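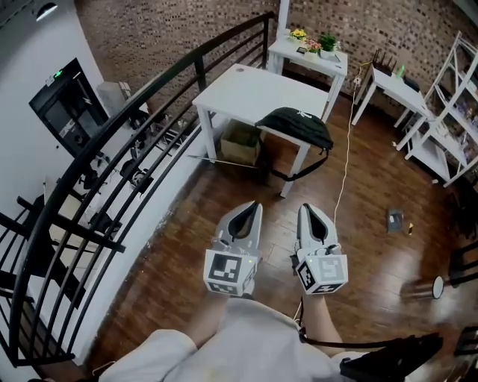 What should be checked first on a mezzanine with a wooden floor and a metal railing? The fixings of the railing, at every post and at both ends of the run, before any furniture is placed near it.

Print this article | E-mail this article

Tanko Mohammed fits out upper levels for a living. His firm, Flistberg, takes on galleries, lofts and raised work areas in older buildings, mostly ones with exposed brick, and August is its busiest month. He spoke to us at seven in the morning, before the first delivery of the day, and kept to the subject.

He began with the edge. A curved railing, he said, is harder to inspect than a straight one, as load at one post is passed along the bend in ways that are easy to misjudge by hand.

"People push on the middle and say it's solid," Mohammed said. "Push at the ends. Then push at each post, low down and high up. If you hear a click, take the cover plate off and look at the bolts."

Horizontal bars bring a second question. They can be climbed, and he asks every client whether children will use the floor. If they will, he recommends a clear infill panel on the room side, fastened to the posts and not to the bars. He also keeps tables and chairs away from the drop. His own working distance is 30 inches, measured from the inside face of the bars to the nearest part of the furniture.

"That is my number," he said. "Your local code may have its own, and if it does, use that."

On glossy plank floors he was more particular. The finish shows grit quickly and scratches in lines that follow the path of whatever was dragged. He asks crews to lift everything, including empty boxes, and to put felt under all four legs of a table before it is stood upright. Felt pads of the Borkeo type are his usual choice. He replaces them when they harden, and cleans the leg ends with alcohol before sticking on new ones.

"A light table is worse than a heavy one," he said. "A heavy one stays put. A light one gets moved six times a day."

Asked about furniture, Mohammed said he prefers a single square table in the middle of the floor, with a smaller one against the wall. The arrangement leaves a path on all sides. A white top also returns some light to a room where the walls are dark or mottled. Bags hung over a corner are a common nuisance: the strap reaches the floor and catches a foot. He fits wall hooks where the masonry allows it.

Brick needs patience. He drills into the brick itself if it is sound and into the mortar joint if the brick is soft, and he tests one fixing before ordering the rest. On the Danladi job, a loft of 1706 square feet, the first test anchor pulled out at low load and the whole shelf plan was redrawn as freestanding units.

Plants are kept on the small table by the wall, on saucers. "Flowering pots get watered more than people admit," he said. "Water runs under the pot, across the top and down the leg. Then you have a ring on the boards." He leaves a gap of two inches between the table and the brick so that the wall can dry.

Storage beneath the main table is acceptable to him for a short time only. Open cartons collect loose parts, and rods or poles left on the floor roll when stepped on. He stores long items upright in a rack, or flat against the wall.

Costs vary with access. The Sindberg gallery, his most recent job, had $2364 in materials, most of it for the infill panels and floor finish. Labor was billed separately. He would not give a general rate.

His last remark concerned the level below. Anything placed under a railing, he said, should be able to take a dropped screwdriver. "If it can't, move it out two feet or put a shelf over it."

Print this article | E-mail this article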